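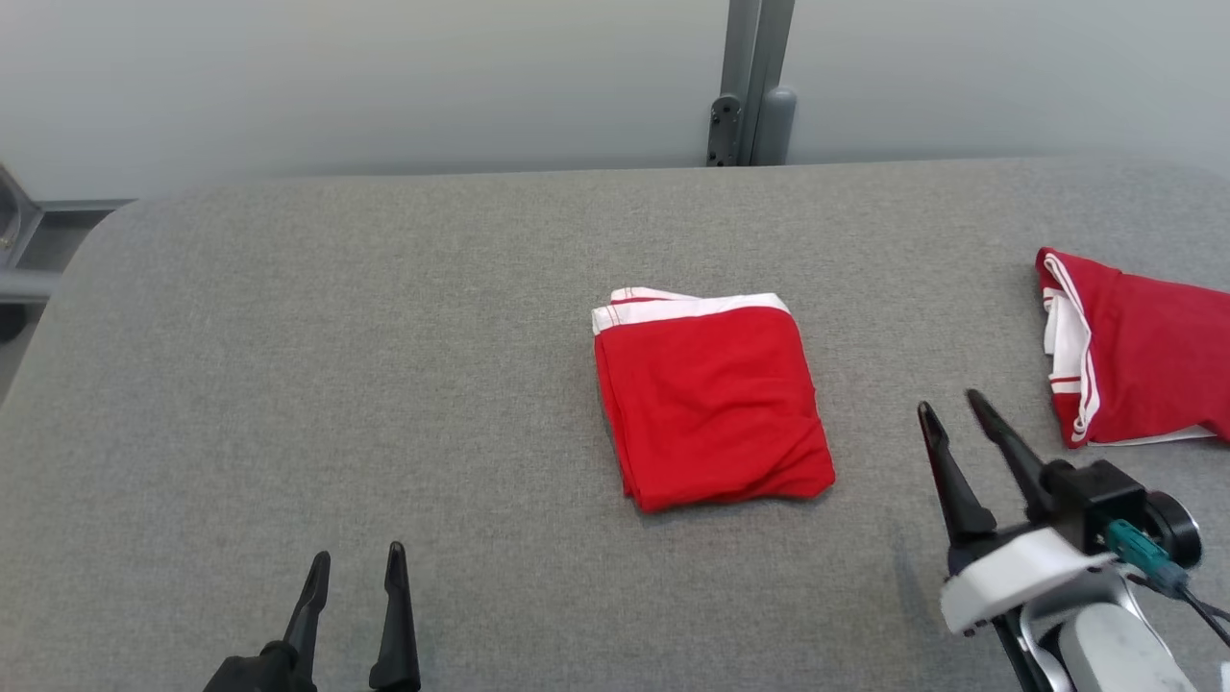
Folding kids' team shirts and gym shorts so they stay folded

Thin cotton with a contrast trim is harder to fold than it looks. The body of the garment is soft and slides around, and the trim is stiffer and wants to stand up. Put the two together and you get a stack that leans to one side and falls over in the drawer by the second morning. The steps below work for gym shorts, plain T-shirts, and most team wear with a striped band at the neck or waist.

What to fold on

Use a surface with a little grip. A bare kitchen table is fine for jeans and towels, but light cotton skates around on it. A padded or fabric-covered top holds the bottom layer still while you move the top one. If you don't have one, lay a bath towel or an old wool blanket over the table and pull it flat. Gray or another dull color is a good choice if you fold a lot of brights, as you can see the edges of the garment and any loose thread.

Leave clear space on one side for the pieces you haven't gotten to. Keep them bunched up there and pull them over one at a time. Spreading everything out first takes up the whole table and you end up folding on top of other clothes.

Folding a packet with the trim at the top

1. Shake the garment out once, holding it by the band. Two hard snaps are enough.

2. Lay it face down and smooth it from the center toward the sides with flat hands. Don't chase every crease. Soft cotton will always keep a few, and they don't matter inside the packet.

3. For a shirt, bring each side in so the edges meet at the middle of the back, then lay the sleeves straight down. For shorts, fold one leg over the other and match the side seams.

4. Tuck in the point. On shorts, the crotch seam sticks out as a small triangle. Fold it back toward the body so the side is straight.

5. Bring the bottom hem up to just under the band, then fold once more if your drawer is shallow. You want a packet a bit taller than it is wide.

6. Check the band. If one corner of the trim sticks out past the layer below, lift the top layer only and pull it over. Pushing the corner in with a finger bunches the fabric behind it.

Striped trim is useful for lining things up. A stripe that runs straight across the top edge means the layers under it are straight too.

If you have a pile of the same color

Team clothes are a nuisance to sort, being all the same. Aliki Karagiannis wrote in to say she puts the bands facing out in the drawer and marks the size on the inside with a laundry pen, one dot for the younger child and 2 for the older. Turned this way, the packets can be pulled out one at a time without digging.

Reds should be washed apart from whites the first few times, even when the red garment has white trim of its own. Cold water, and out of the machine as soon as it stops. A white band left lying against damp red cloth can pick up pink, and it is very hard to get out afterward.

Picking up a crumpled piece

Find the hem before you do anything else. A hem with a line of stitching is the firmest part of a light garment, and you can follow it with your fingers to a corner without looking for the front or back. Take hold of the corner, find the next one along the same edge, and lift. The rest will drop open. Grabbing from the middle of the heap only makes a second heap.
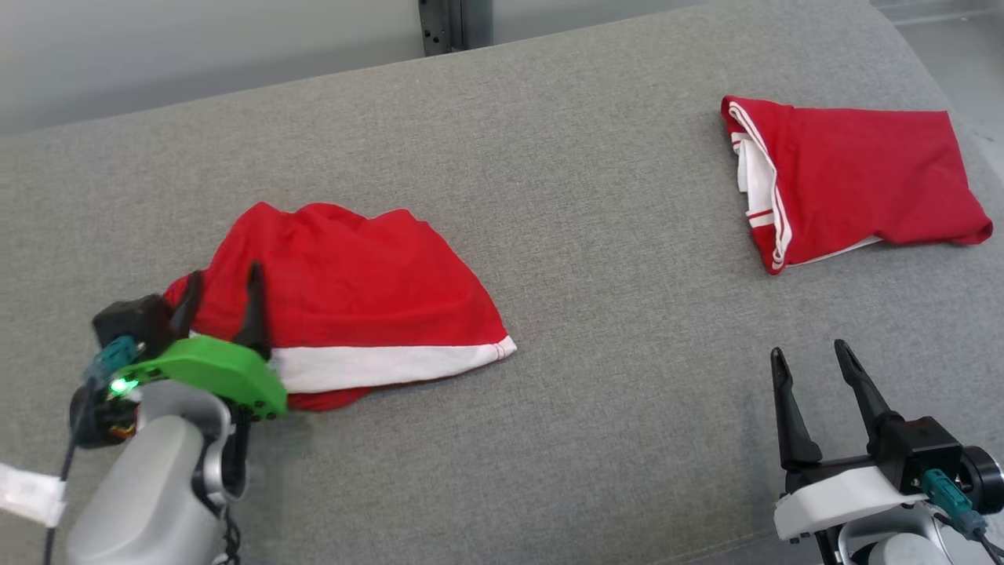
Storing the packets

Stand them on edge in a drawer or a shoebox, with the last fold facing up. A shoebox takes a child's gym clothes for the week with a little room left over. Don't pack them tight, or the thin ones get crushed and come out with a hard line across the front.

For clothes that are put away until next season, wait until they are fully dry, then lay them flat in a lidded box. Spyros Papadakis suggests a sheet of plain white paper between red and white items, and we have done the same since June with no trouble.

When to iron

Mostly, don't. Cotton shirts and shorts folded soon after drying are flat enough to wear. If the hem has curled, press only the hem, from the inside, with a warm iron. Keep the iron off any printed number or name.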